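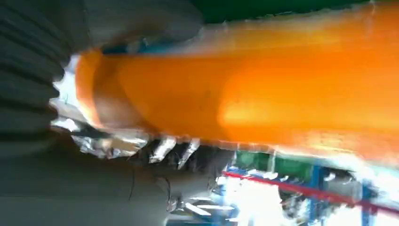 A rounded orange form, seen at close range.

Pronum 4: Case Management for Detention Monitoring
Reviewed by Kekeli Addo, Grollgate Resource Desk
August 14, 2026

Organizations that document arrests, trials and conditions of custody have long kept their records in spreadsheets, shared folders and the memories of senior staff. Pronum, published by Trendeck, is one of a small number of applications designed for this work from the start. The Resource Desk last reviewed it at version 2, when we advised member groups to wait. Version 4 was released in March, and several members have since asked whether that advice still stands.

For this review the Desk used a paid license, purchased at the published rate. Trendeck was told of the review after testing had ended and was given the opportunity to correct errors of fact. It supplied two corrections, both of which concerned the names of menu items and have been made. It did not see our recommendation.

What the product does

Pronum stores records about people in custody and the events that happen to them: arrest, transfer, hearing, family visit, medical complaint, release. Each event carries a date, a place, one or more sources and a statement of how confident the organization is in the information. From these records the application can produce a timeline for one person, a table for a group of people, and a draft submission to an outside body such as a regional court or a reporting mechanism.

It does not conduct research or contact anyone. It has no public-facing page and no tool for running petitions. Groups whose main work is campaigning will find little in it that they need. Groups that must answer the question "how do we know this, and when did we learn it?" will find more.

How we tested it

The Desk entered 200 cases made up of composite records, written by our own staff to resemble the material our members handle. They included people known by more than one name, people with the same name held in the same facility, dates given in two calendars, and accounts that conflicted with each other. We attached scanned court papers, letters and audio notes. Three staff members entered the material from separate locations, one of them over a mobile connection limited to low speed. A fourth acted as the administrator.

We ran the same set through Qaisi, the other application most often mentioned by our members, so that the comparison below would rest on the same material. Qaisi was tested in its hosted form only.

Recording a case

Entering a new case is much faster than it was in version 2. The opening form now asks for a name, a last known location and a source, and everything else may be left for later. The full form has 52 fields. Most of them are hidden until they are needed, and an administrator can switch off those that the organization does not use. We would advise doing so before anyone begins data entry. A field that has been switched off after use keeps its contents but does not show them, and two of our testers took this to mean that their work had been lost.

Names are handled well. A person may have any number of names in any number of scripts, each marked as given, reported, or used in official papers. The search finds all of them. It also finds common alternative spellings, although the list of alternatives is stronger for Arabic and Russian than for Amharic or Tigrinya, where we had to add most of them by hand.

Dates are less satisfactory. Pronum accepts partial dates, such as a month with no day, and it accepts ranges. It converts between calendars correctly in every case we tried. When a partial date is converted, however, the result is displayed as though it were exact. A hearing reported only as falling in a given month under one calendar appeared on the timeline with a specific day under another. The underlying record remains correct, but the printed timeline does not show the difference. In a submission to a court this could be embarrassing or worse. Trendeck has acknowledged the fault and has not given a date for a repair.

Sources and consent

The handling of sources is the strongest part of the product. Every statement in a case can be linked to the source it came from, and a source can be marked as confidential, restricted or open. The marking follows the statement wherever it goes. If a confidential source is the only support for a claim, that claim is left out of any exported document unless a named officer approves its inclusion, and the approval is recorded.

Consent is treated in the same manner. A family may agree that a case be raised privately with a government but not in public, or may agree to one and later withdraw. Pronum records each decision with its date and the name of the person who received it. When consent is withdrawn, the case is locked against export at once and every user with access to it is notified. In our test the notice arrived within a minute for the two users on ordinary connections. The third received it when the device next synchronized. 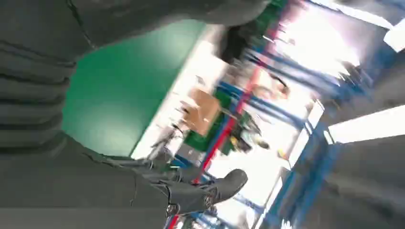
That delay deserves attention from any group with staff in the field. While a device is offline, the lock does not apply to it, and the user can still generate a document from the copy stored on that device. The administrator can set a limit on how long a device may remain offline before its copy becomes unreadable. The default setting is no limit. We recommend changing it on the first day.

Timelines and submissions

Timelines are clear and print well on plain paper. Gaps in the record are shown as gaps, a small matter that our legal staff appreciated. A period of months in which no one outside the facility had contact with the detainee is often the most important fact in a case, and many tools simply close it up.

The draft submissions are useful as a starting point only. Pronum fills a template with the facts of the case, numbers the paragraphs and attaches a list of sources. The templates supplied by Trendeck are short and somewhat dated in their language. Organizations can write their own, and we found this manageable for a person with moderate experience of word processing. No programming is needed. A template with many conditions becomes slow to edit, and there is no way to compare one version of it with the next.

Tables covering many cases can be exported in the usual spreadsheet formats. Exports are limited to 300 cases at a time. The limit is described in the manual as a protective measure, and there is some merit in that. Larger groups preparing annual figures will have to export in parts and combine them.

Security

The Desk is not a security auditor and did not attempt to break into the product. We looked at what an ordinary administrator can see and control. Records are encrypted on the device and on the server. Two-step sign-in is required and cannot be switched off. The activity log shows who opened each case, as well as who changed it, and the log cannot be edited by the administrator.

Organizations may host Pronum on their own equipment or use Trendeck's servers. Members should take their own legal advice on this choice, with particular regard to where the servers are located and which authorities could require disclosure. The contract commits Trendeck to notifying a customer of any such demand where the law allows. We would have preferred to see a firm period of notice stated.

A duress sign-in, which opens a harmless set of records in place of the true ones, is new in this version. It worked as described. The harmless set must be written by the organization, and a thin or careless one would convince no one. Staff should be trained on it in person.

Comparison with Qaisi

Qaisi is simpler, and a new user can be at work in it within the first morning. Its mobile application is better than Pronum's in almost every respect, with larger text, fewer screens and more reliable synchronization over a weak connection. Its records of consent are limited to a single box marked yes or no, with a space for comments. It has no means of linking a statement to its source below the level of the whole case.

For a small group with a modest number of cases and no plans to litigate, Qaisi is adequate and easier to live with. For a group whose records may be examined by a court, or by the lawyers for a government, we do not consider it sufficient at present.

Cost and support

The hosted version of Pronum costs $2,992 per year for up to ten users. The self-hosted license is priced on request. Trendeck offers a reduced rate to registered nonprofit organizations, which must be applied for again each year. Members with short funding cycles should note that records remain readable, though not editable, for 90 days after a license lapses. A full export in an open format is available throughout that period.

Support is provided by e-mail in English, French and Arabic. We sent four questions under an ordinary user's name and received a useful reply to three of them by the next working day. The fourth, on the conversion of partial dates, was answered after nine days. The manual is complete and plainly written, and it can be downloaded for use offline.

Recommendation

The Desk withdraws its earlier advice to wait. Pronum 4 is recommended for member organizations that maintain long-term case files and expect to rely on them in legal or quasi-legal proceedings. The recommendation is subject to two conditions. The offline limit must be set before any real case is entered, and timelines that contain partial dates must be checked by hand against the record until the fault has been repaired.

Members already using version 2 may move their records with the conversion tool included in the license. We converted a small archive without loss, apart from the formatting of long notes. Members should keep the old archive in a secure place until a second person has compared the two.

Questions concerning this review may be sent to the Resource Desk through the usual member channel. A checklist of the administrator settings used in our test is available on request.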